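Robotik-Praktikum, Einheit 6: Vormachen mit Handgreifern

Beim Vormachen führt man den Greifer selbst in der Hand, beim Fernsteuern bewegt man den Arm über ein Pult – beides liefert Bahnen für das Training.

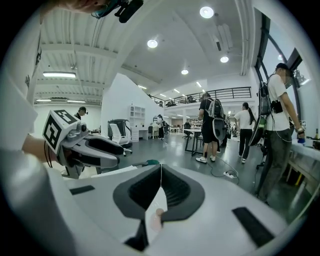 Wozu dient die Fernsteuerung dann noch?
Für Aufgaben, bei denen die Reichweite des Arms von Anfang an zählt.

Pro Gruppe 21 Durchgänge aufnehmen, Fehlversuche nicht löschen, sondern markieren. Protokolle bis Freitag an Efren Javier.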